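Okay friends, a little thread on how the controller comparison is going, because so many of you asked so kindly and I keep promising to write it up.

We have 2 controllers on the bench: the Brulport we've used forever, and the Kerunow that Piyumi Gazi talked me into. Same arm, same plain rod on the end, same pushing jobs for both.

The Brulport is my old slipper. It starts quickly, the menus make sense, and it has never once lost its settings on me. But it does get jumpy on slow pushes, and I've stopped pretending I don't mind!

The Kerunow took a whole afternoon and a very patient call with Kumudini Marikar to set up. Once it was going, though, oh my, the slow moves are lovely.

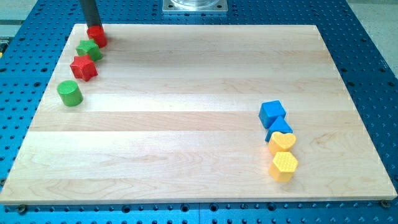
Contact is where I feel the difference most. A controller that's a bit late with its corrections will shove a block when you wanted a nudge. The red cylinder is my favorite test for that, standing upright with the tip of the rod right on it, and I like having the stars close by so that any overshoot gets me into trouble.

We've logged 300 pushes on each so far. I'd like to get through up to 1,438 before I pick one, so please be patient with me. More in May!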